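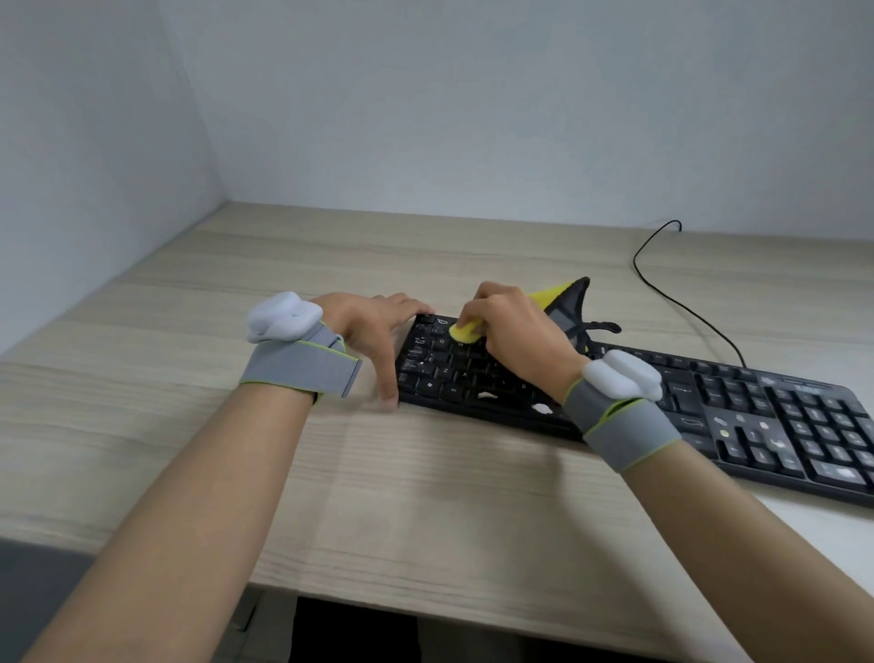
Plorkska, December

Progress report to the Barros Fund: scar and skin clinic, second half of the grant

We promised you 500 appointments by the end of the grant and have so far managed 231. The laser spent most of the autumn waiting for a part, and the part spent most of the autumn in customs. It is now fitted, and the clinic runs from 8 in the morning, an hour chosen by the builders next door, who start drilling at ten.

Burn and surgical scars make up most of the list, as planned. Acne scarring is well ahead of what we put in the bid, and we would like to move 100 of the remaining appointments across to it. Please let us know if that needs a form. We assume it does.

Patients fill in the same short questionnaire before their first session and after their last. Too few have finished treatment for us to say much, though the early answers lean the right way. Several people used the comments box to complain about the parking, and we can't fault their reasoning.

The Fumska outreach days have gone better than the main clinic, which is slightly galling given that they take place in a library. Every slot was filled, and the waiting list there is now longer than ours.

On spending, we are under budget on staff and over on dressings and silicone gel. The Vusano booking system was meant to save us money and may yet do so. At present it sends each reminder twice, and missed appointments have fallen, so we are in no hurry to have it mended.

The revised timetable and accounts will follow in the new year.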